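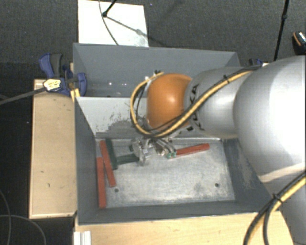
Bahman Abbasi
Education writer

Eswood, 2019-07-28

The letter went home in a plastic folder, behind the lunch menu. Two pages. Starting in the fall, every student in the Eswood district from sixth grade up would sit a "wellness survey" run by a company named Proltex. Parents who objected had 17 days to say so, in writing, on a form that was not in the folder.

Most didn't. Of 1,248 families, 56 sent the form back. The district calls that consent. I'd call it a full inbox and a long shift at work.

I have read the survey. Took three requests and a phone call. It asks eleven year olds if they feel safe at home, who they would tell if they didn't, how often their parents argue. Some of these are fair things for a counselor to ask, in a room, with a door. On a tablet, under a student number, they are somthing else.

Where do the answers go? To Danko, the district's data contractor, which keeps them until the child turns 21. Then what? The contract says "archived." No definition. I asked twice.

Supporters aren't villains. One middle school teacher told me she has lost kids she never saw were in trouble, and she'd take any tool going. Hard to argue with her. I tried, a little, and stopped.

But the school board approved this in January, on a consent agenda, between a roof repair and the bus contract with Florner. No discussion. The minutes give it one line.

A petition asking for opt-in instead of opt-out had 618 names on it when I last looked. Board members say they will will "take it under review." The tablets have already been ordered.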